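Course materials > Intro to Packaging > Week 5 notes

Syllabus | Notes | Readings | Labs | Contact

Week 5 – corrugated board, the basics
Posted Mar 9, 2021

Picking up from flutes. Recap: corrugated = liner, flute, liner. Single wall is what most shipping boxes are. Double wall for heavy stuff, stacking, export.

Two strength tests, don't mix them up on the quiz:
Burst – pressure to punch through the face. Rough handling.
Edge crush (ECT) – load on the standing edge. Stacking.
Old spec sheets give burst (200 lb test), newer ones mostly ECT. Know which one you're reading!!

Grain direction. Flutes run vertical in the side walls, so they act like little columns. Turn the blank sideways and you loose a lot of stacking strength. Duda got this wrong on a whole order, see case sheet.

Flaps. Regular slotted container (RSC) – all flaps same length, outer pair meets in the middle. Cheap, hardly any waste. Full overlap uses more board but stiffer top and bottom.

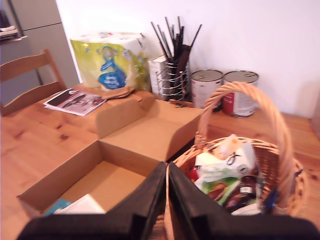 Fig. 7. Open box, plain brown corrugated, flaps spread.

Humidity is the big one. Board soaks up water from the air, gets soft. At 80 percent humidity a stack that was fine in January can start to lean. So – safety factor. We use 5 in the homework unless the problem says otherwise. Show the units.

Other things that eat strength: overhang on the pallet, hand holes, heavy printing (crushes the flutes), time under load. Corners carry most of the weight so line them up, column stack. Interlocked stacks are steadier but weaker, teh corners sit on mid-panel.

For next time: read the Plavon case, skim Gravimeck. Bring a ruler, we're measuring board caliper in lab.

Related
Week 4 – Paper, pulp and liners
Week 6 – Cushioning and void fill
Case sheet: Duda
Case sheet: Bella gift boxes
Homework 3 – Stacking loads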